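通話の記録を読み解く 音声分析に踏み出す中堅企業

2023年2月11日 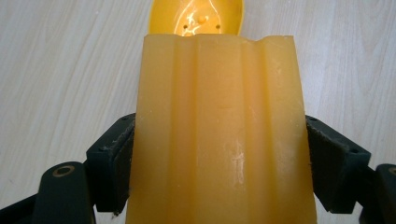 縦に浅い溝の入った、淡い橙黄色の塊

企業のコールセンターには、毎日大量の通話が録音されている。多くの会社では、その録音は苦情やトラブルがあったときに聞き返されるだけで、保存期間が過ぎれば消去される。この眠った記録を文字に起こし、話し方の特徴と合わせて解析する音声分析の導入が、中堅企業にも広がり始めた。

通信販売のバニセル(Banisell)は昨年12月、フレディクス(Fledix)の音声分析サービス「プリルトスネス(Pliltosness)」を試験的に取り入れた。対象はラゴスの窓口に入った2,121件の通話である。それまで品質管理の担当者が聞いていたのは、抜き出したごく一部の録音だった。

運用を任されたジョゼフィナ・カブラル氏は、最初に驚いたのは沈黙の長さだったと話す。「オペレーターが画面を切り替えて情報を探す間、お客様は黙って待っています。保留ではないので、従来の報告書には出てこない時間でした」

解析の結果、一定以上の沈黙があった通話の63%が、返品手続きに関する問い合わせだった。返品の条件が二つのシステムに分かれて登録されており、担当者は両方を開かなければ答えられない。同社は検索画面の統合を決め、現在作業を進めている。

一方で課題も残る。文字起こしの精度は回線の状態や話者の訛りに左右され、英語と現地の言葉が混ざる会話では誤りが増える。フレディクスの技術責任者、ジュ・ジェフン(Jae-hoon Joo)氏によると、導入当初は商品名の誤認識が目立ち、70語を辞書に追加して対応した。「辞書の手入れは一度では終わりません。新商品が出れば、また足すことになります」

感情の推定については、両社とも慎重な姿勢をとる。声の高さや速さから怒りや不満を判定する機能はあるが、バニセルでは担当者の人事評価に使わないと決めた。早口の顧客が不満を抱えていると判定される例が続いたためで、判定結果は録音を聞き直す順番を決める目安にとどめている。

個人情報の扱いも避けて通れない。通話には住所や支払いに関する情報が含まれる。同社では文字起こしの段階で番号類を伏せ字にし、元の音声に触れられる社員を限っている。通話冒頭の案内文も、録音を分析に用いることがわかる表現に改めた。

費用は処理した通話の時間に応じてかかる。全通話を対象にするか、問い合わせの種類を絞るかで負担は大きく変わる。カブラル氏のチームは、次の段階では返品と配送に関する通話を優先し、請求関連は従来の抜き取り確認を続ける方針だ。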